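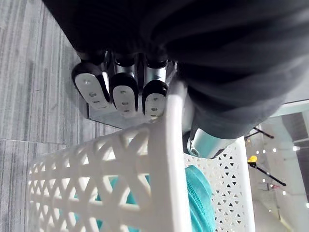
How often should you wash a fleece? Every five or six wears is enough for me, unless I've been cooking in it or the dog has been on it.

I used to wash mine after every single wear. I'd take it off, drop it in the basket, and in it went with the towels and the jeans on Tuesday. After one winter of that, my favorite gray one felt like a cheap bath mat. The inside was all little hard pills and the cuffs had gone flat. I had paid good money for it too, at the Dandholm outlet, and I wore it almost every day from October on.

So last fall I changed how I do laundry, and since a couple of people asked after my post about the hall closet, I'm writing it down.

The first change was the basket. I had one tall wicker hamper with a lid, and everything went into it. It held close to two weeks of clothes, and by the time I got to the bottom there was usually a damp washcloth that had been sitting on something nice. I gave the hamper to my sister and bought two plain white plastic baskets. They're open on top and low enough that I can see what's in them from the bedroom door. They were $14 for the pair. One is for towels, sheets, and anything cotton. The other is for fleece, knits, and gym clothes.

I thought about getting a third one for darks. There isn't space for it next to the dresser, and I don't own many light-colored clothes anyway, so the darks get pulled out by hand.

Plastic is not as nice to look at as wicker. It does wipe clean with a rag, and it doesn't snag. I pulled a loop in a good sweater on that hamper and never got it to lie flat again.

The second change was keeping towels and fleece apart. Towels shed, and fleece picks up all of it. If you have dark fleece and light towels, you already know what that looks like. Mine go in separate loads now, even if that means a small load. I turn the fleece inside out, zip it up if it has a zipper, and use cold water on the gentle cycle. I put in about half the detergent I used to. No fabric softener at all. Softener leaves a coating, and my gray one had started to feel waxy around the neck before I stopped.

Drying is where I did most of the damage, I think. Our dryer is a Rerley, older than our lease, and its low setting is still pretty hot. Fleece doesn't need much. It comes out of the spin nearly dry, so I shake it out and hang it over the shower rod or the back of a chair. It's ready by the next morning, sooner if the heat is on. Knits get laid flat on a towel on top of the dryer. I have a folding rack as well, but it blocks the hallway, and I only set it up when there are sheets to do.

The part I still haven't solved is the clothes that are worn but not dirty. A sweater I've had on for three hours doesn't need to be washed, and I don't want to put it back in the drawer either. For years those lived on a chair. Then they lived on the end of the bed. I put up four hooks behind the door in January and that helped for a while, but there are two of us and the hooks filled up. Now some of it ends up draped over the edge of a basket, and then I can't remember if it's on its way in or just resting there. If I can't tell, I smell it. Usually it goes back on the hook.

I also bought a fabric shaver to deal with the pills. It works fine on the outside of a sweater. On fleece I'd go slowly, and I wouldn't use it on the fuzzy side at all. I thinned out a spot near the elbow that way.

The gray fleece never got its old feel back, but it hasn't gotten worse since the fall. The newer one, a green pullover I got in November, still looks close to new after a whole season of wear.

Next I need to do something about the shelf over the washer. There are three half-empty bottles of stain remover up there and a bag of clothespins I haven't opened. I'll probably get to it in May, when the heavy stuff gets one last wash and goes into the bins under the bed.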